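Home Features Columns Back Issues Subscribe

Who Writes the Rules for a Robot in the Bathroom?

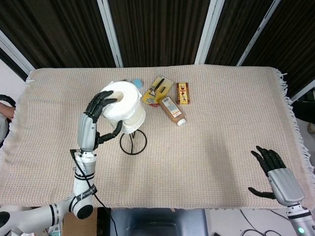 Delwyn Merrick thinks the whole rulebook could fit on an index card. Keep the hand slow, keep people out of reach, write down what went wrong, and quit calling meetings about the rest of it.

I like Delwyn, and I'd love a job that short. But I've spent most of this fall reading house rules for robots that handle everyday stuff, and the one from Jutbridge runs to 31 pages. I read it on the train, twice, with a pencil (yes, I'm that person).

The part that hooked me was the section on soft goods. A roll of toilet paper is a sneaky thing to grip – it squashes, it has a hole in it, and everyone on Earth has an opinion on how it should be held. Jutbridge says you have to decide what counts as a good grasp before you start, put it in writing, and leave it alone until the run is over. Ernő Kerekes, who drafted that bit, told me people hate it for a week and then can't imagine working any other way.

Then there are sharp things. A razor stays in its package, period. Bottles keep their caps on. Both arms get a stop check in the morning and another after lunch, and if anyone reaches in over the table, the arms have to be stopped first. Zuzanna Bednarek wanted that last rule printed in red. She lost, and she's still a little sore over it!

My own gripe is with the logs. At Lostley I was shown a folder with 614 entries in it, and 49 of them said only "dropped." Dropped what? From how high? Was it the fingers or the wrist? Flynn Bright, who has to read these things for a living, told me he'd trade the fanciest form in the building for one plain sentence written while the person still remembers.

So I tried it. I sat down with the Jutbridge form, picked up my own bathroom things one at a time, and wrote a sentence for each. By the fourth one I was writing "fine, same as before." The draft goes back out for comments in November, and I've already sent in mine, asking for a bigger box.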